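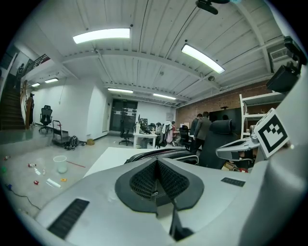 Gray metal hand truck next to the black mesh chair, with the stairs to the mezzanine on the left.

Drallero Shelving and Hand Truck Set
Sold by Serkstead, Workspace and Storage

In stock, ships flat. Shelving needs assembly. Hand truck does not.

We were slow to list this set. Every maker of metal shelving says its product will change how you work, and most of it is a rack with shelves. This one is also a rack with shelves. We sell it because the uprights come straight, the parts fit, and Drallero has answered our emails, a low bar that several others missed.

Shelving unit

Tall, freestanding, powder-coated steel in white. The maker rates each shelf at 430 pounds. Treat that figure with some suspicion. It assumes an even load, a level floor and feet that were adjusted by someone patient, and we have yet to visit a workspace with all of those at once. We loaded a shelf with paper and hand tools for a month and saw no bow in it, but we didn't go anywhere near the rating and we doubt you will either.

Width is 40 inches. Shelf height can be changed without tools, according to the leaflet. We used a rubber mallet.

Put heavy cartons at the bottom and small boxes higher up. The leaflet spends a full page on "zoned storage" to say the same thing. A wall anchor is in the bag with the feet. Please use it, whatever the word freestanding suggests.

White shows scuffs. Drallero sells a touch-up pen which we don't stock, having tried it.

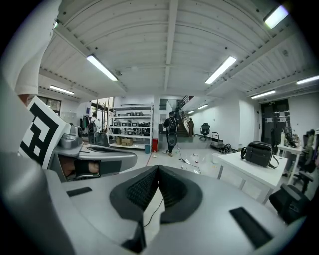

Tall white metal shelving with small boxes and equipment on the shelves and brown cardboard boxes at the bottom. Clothes rack nearby.

Hand truck

Gray steel, upright handle, fixed toe plate. The tires are solid, so they won't go flat, and they are loud on anything rough. On polished concrete you will hardly notice. The brochure calls it "stair-ready." We would call it a hand truck that can be dragged up stairs, with effort, by an adult who would prefer not to. If your storage is on a mezzanine, plan on smaller boxes.

It also rolls poorly over cups, sticks, bottle caps and the other small stuff that ends up on a workshop floor. Sweep first.

What it won't do

The sales sheet promises a clear floor in an afternoon. Shelves hold what you put on them. Bags left beside the hand truck stay beside the hand truck. Lamisi Dankwa, who checks our listings against the goods, asked Drallero where the afternoon figure came from and is still waiting.

It won't take coats, either. There is a hanging rail sold as an add-on, and it eats a whole shelf's worth of height. A separate clothes rack costs less and does the job better.

In the box

Uprights, shelves and adjustable feet
Wall anchor and one screw (your wall may want a different one)
Hand truck, fully built
Leaflet, 4 languages, same drawings in each

Returns and delivery

Returns are accepted for 100 days if the uprights are undamaged. Keep the corner protectors. Orders to Duldale and Bermúdez go out by van in the morning, and the driver delivers to the door at ground level only. Replacement feet and shelf clips are listed under Spares.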